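## 6. Fitting and Adjusting the Stasell Lever Set

This section applies to the Stasell lever set supplied for interior passage doors. It assumes that the door has been hung, that the hinges have been adjusted in accordance with Section 5, and that the latch bore has been drilled using the paper template in the carton. Installers replacing an older Tuvard set should read Section 9 first, as the spindle lengths differ.

### 6.1 Before You Begin

Confirm that the carton contains the following items:

- two lever handles, marked L and R on the inside face
- two roses with fixing plates
- one square spindle
- one tubular latch with faceplate
- one strike plate
- one bag of screws, part number 2570
- one hex key

Missing or damaged parts are to be reported to the supplier before installation. Parts from other sets shall not be substituted.

> **Caution:** Do not use a power driver on the rose screws. Excess force will distort the fixing plate and cause the lever to bind.

### 6.2 Installing the Latch

1. Open the door and wedge it so that it cannot move.
2. Insert the latch into the edge bore with the beveled side of the bolt facing the direction in which the door closes.
3. Mark the outline of the faceplate with a sharp pencil.
4. Remove the latch and cut the recess to the thickness of the faceplate.
5. Return the latch to the bore and fasten it with the two short screws.
6. Press the bolt with a thumb and release it. The bolt should return fully without assistance.

**Note:** On painted doors, score the paint along the pencil line before cutting. Fresh paint should cure according to the maker's directions before any hardware is attached.

### 6.3 Installing the Levers

1. Slide the spindle through the latch until an equal length projects on each side.
2. Place a fixing plate over the spindle on each face of the door and align the screw holes.
3. Insert the long screws from the room side and tighten them by hand, alternating between the two.
4. Push the roses over the plates until they click.
5. Fit the levers to the spindle. At rest, each lever should point away from the nearer vertical edge of the door, toward the hinges.
6. Tighten the set screw on the underside of each lever with the hex key.

The lever should turn smoothly and return to its resting position when released. A lever that droops has usually been fitted on the wrong side. Exchange the L and R handles and repeat steps 5 and 6.

A dark finish is available for the lever and rose and may be ordered for doors of any color. Raised-panel doors, including those with an arched upper panel, take the standard set, provided that the rose lies entirely on a flat part of the door.
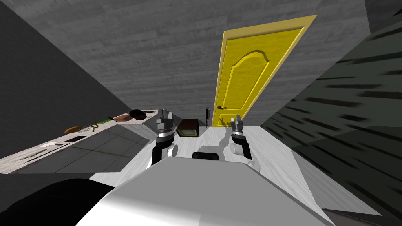
Umut Tuncer asks whether the set screw may be secured with thread-locking compound on doors in heavy use. A removable grade is acceptable. Apply one small drop to the thread and allow it to set before the door is returned to service. Permanent grades shall not be used, as the lever could not then be removed for adjustment.

### 6.4 Positioning the Strike Plate

1. Close the door slowly until the bolt touches the frame, and mark the top and bottom of the bolt.
2. Hold the strike plate against the marks and trace the opening.
3. Drill the opening to a depth of 20 mm.
4. Fasten the plate with one screw only and test the door.
5. If the door rattles when closed, bend the small tongue of the plate slightly toward the stop.
6. If the bolt does not enter the opening, loosen the screw and shift the plate.
7. Fit the second screw when the result is satisfactory.

> **Caution:** Do not file the bolt. Filing removes the protective finish and voids the warranty.

### 6.5 Care

Wipe the levers with a soft cloth dampened with water and a little mild soap, then dry them. Abrasive pads, bleach, and solvent cleaners will damage the finish. Check the set screws each December and tighten any that have worked loose. The latch requires no oil. Where it becomes stiff, a small quantity of dry graphite may be applied to the bolt.

Replacement springs are listed under part number 1358. Requests for parts should state the finish, the thickness of the door, and the letter stamped on the inside of the lever, and should be addressed to Blandine Bailly, Parts Desk, Sabatier.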